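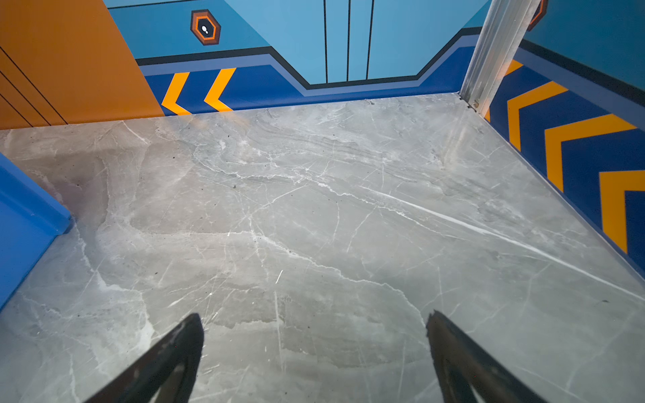 By Hernán Quispe

Apr 6, 2023

When the second season of the crime drama Druvel starts this month, viewers will meet a new character in the first minutes. Signe Thygesen plays Inspector Negussie, who comes to the harbor town to close the case that the local police could not.

"She is not a friendly person," Thygesen tells me by phone. "I read the first script and I thought, why would anybody talk to her? Then I read the second one and I understood that people talk because she is silent. They get nervous and they fill the silence."

The actress joined the show late. The role was first written for a man, and she auditioned in March of last year with only two pages of text. She was chosen from 88 candidates, a number she learned much later from the producer.

"I am glad that I did not know it," she says. "I prepare worse when I am afraid."

The new season has nine episodes, and most of them were filmed in Bomine, a fishing town of 2,000 people. The cast lived there for the whole winter. Thygesen rented a room above the bakery and woke up every morning at four from the noise of the ovens.

About the end of the first season, in which Captain Onetti disappeared from the ferry, she is careful. Will he return?

"I can say that his name is spoken in every episode," she answers. "And I have one scene on that ferry, at night, which we repeated until my hands could not hold the script anymore. More I cannot tell you, they would be angry."

She has not yet been asked about a third season. In the meantime she is rehearsing a play, a comedy, and she has to learn the accordion for it.

"My neighbors know already," she says.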